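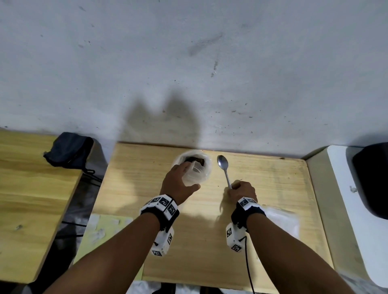
Automation at Andville: where we are up to

Staff at the Andville site have been asking what the automation program will mean for the weighing and blending benches. This item sets out what has been agreed so far and what is still open.

Clesitard runs 15 hand benches at Andville. Small-batch work is still done there with a bowl, a cup and a spoon, the way it was when the Podley building closed and everyone moved across. The large orders went to the automatic line two years ago. Small batches stayed with people because the recipes change too often for the line to be worth resetting.

Under the new program, the repetitive part of small-batch work will be handed over to robot arms in stages. The arms learn from recordings of people doing the job. Bench staff wear a marker module on each wrist while they scoop, tip and stir, and the movement of both hands is recorded together. By the end of last month we had 2,781 usable recordings. Dark, fine powders make up most of them, as they cling to the cup and are the hardest to portion evenly.

Qiuyue Fu has worked the benches for nine years and was among the first to record. She found the wrist modules awkward for the first few shifts, mainly because of the cable on the right side, which has to be kept clear of the bench edge. "You stop reaching across yourself," she said. "After a while I was doing it at home in the kitchen." Her main concern was whether slow or untidy attempts would be held against anyone. They won't be. Recordings are stored without names and can't be used in performance reviews. That is written into the agreement signed with staff representatives, and Junhao Cui has copies if you would like to read it.

The first two arms will be installed in July at the benches nearest the loading door. They will do the portioning only. A person will still set up each batch, check the colour and texture, and sign the sheet. No positions are being removed this financial year. Beyond that, no commitment has been made either way, and Mesfin Lencho will report back once the budget is settled.

Jobs will change, though. Four bench roles will be re-graded as cell operators, with 24 hours of paid training each. The re-grade carries a higher hourly rate. Applications are open to all bench staff, including casuals, and nobody needs a technical qualification to apply. Some people have said they would sooner stay on the benches, and there is room for that too.

Recording shifts will continue at the current rate, with a 10-minute break every hour — please take it, even if you feel fine. Anyone with wrist or shoulder soreness should stop and see Chunhua Ding, who can move you to other duties without loss of pay.

An open session on the operator roles will be held in the lunch room at both shift changes. Questions beforehand can go to Mesfin or into the box by the time clock.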